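Valteo Says Its Robots Learn More When People Stop Being So Tidy

LERANON, 05/01/2019 - Valteo, a robotics research company with a modest laboratory and an immodest coffee budget, today released the results of a study on teaching robots household handling tasks. The main finding is that the training examples everyone had been taught to throw away were worth keeping.

The study, carried out under the project name Prurnomach, looked at demonstrations collected with hand-held grippers. A person holds the tool, carries out a task with it, and the recording becomes a lesson for a robot arm that has never met the person and does not need to. The approach is popular with research groups because it is cheap, portable and does not require anyone to drive a large machine into a kitchen.

It also produces a great many bad takes. People reach for a container, think better of it, and reach again. They close the fingers too early. They pause with the gripper open over a table while trying to remember what they were supposed to be doing. Standard practice at Valteo, as at many labs, was to trim such moments before training and keep only the smooth parts. Several employees had become very good at this and were not pleased to hear the results.

Prurnomach compared two policies. Both were trained on the same collection of 3000 demonstrations, covering 32 tabletop tasks that included placing objects on trays, moving canisters from one spot to another, and setting things upright after they had been knocked over. The first policy saw the trimmed recordings. The second saw everything, hesitations included, along with a simple label marking where the person had changed course.

When a test run went according to plan, the two policies performed alike. The difference appeared when something was out of place at the start, or when a researcher moved an object partway through the run with what the team's notes describe as "reasonable malice." The policy trained on trimmed recordings tended to carry on as though nothing had happened, closing its fingers on air with great confidence. The policy trained on the untrimmed recordings was more likely to back off, open up and try again.

Valteo is calling the method hesitation labeling. A more dramatic name was proposed and voted down.

The labels themselves turned out to be the unglamorous heart of the work. Untrimmed data without labels gave a policy that hesitated too, but at moments of its own choosing, and one early version spent most of a run hovering above a tray in apparent thought. Marking the change of course allowed the system to learn what the person did after a mistake without learning to make the mistake in the first place. The labels are added by a small program that watches for a reversal in the motion of the tool, and a person checks the doubtful ones.

Checking is faster than trimming. Under the old procedure, an editor had to find the start and end of every usable stretch and make a cut at both. Under the new one, the editor confirms or rejects a mark and moves on. The company has not converted the saved hours into a dollar figure, on the grounds that the hours were immediately spent on other things.

The study also led to some changes in how demonstrations are collected. Operators are no longer asked to start over after a fumble. They are asked to fix it, in whatever way comes naturally, and finish the task. New operators take to this at once. Experienced ones need to be reminded, and a note to that effect is now taped to the storage cabinet.
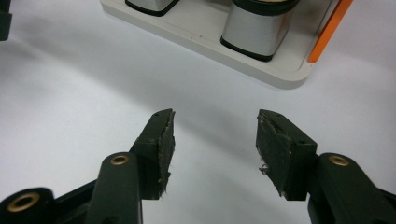
Those same operators were also asked to vary how they approach an object, coming in from the side or at an angle, since the old recordings leaned heavily on whatever route was most comfortable for the person holding the tool. Comfort, the team reports, is remarkably consistent from one person to the next. A policy that has seen only the comfortable route has few ideas when that route is blocked.

There are limits, and the report lists them at greater length than this release will. All the tasks were done on tables. The objects were rigid, so nothing in the results speaks to laundry, bread or cable. Of the 32 tasks, 4 showed no benefit from the new method, and 2 of those came out slightly worse. Both involved stacking, where backing off at the wrong moment tends to bring the stack along. The team has a theory about this and would like to test it before sharing it with strangers.

Portions of the collection were recorded at Hồ, the company's second site, where the tables are a different height. This was not planned as part of the study. It was useful all the same, as the policy trained on the full recordings coped better with the change, and a follow-up will vary table height on purpose.

Valteo will make the labeling program available to outside research groups in June, together with the written instructions given to operators and a sample of the recordings. The full collection will follow once the sound has been removed - the operators were told to behave naturally, and some of them took this to include commentary on the task design.

The written report on Prurnomach, with results for each task and the settings used in training, can be requested from Valteo's press office in Leranon. Visits to the laboratory can be arranged for members of the press, who are welcome to try the hand-held tool and should expect to have their fumbles recorded.

About Valteo

Valteo develops methods and tools for teaching robots to handle everyday objects. The company is based in Leranon and has a second site at Hồ.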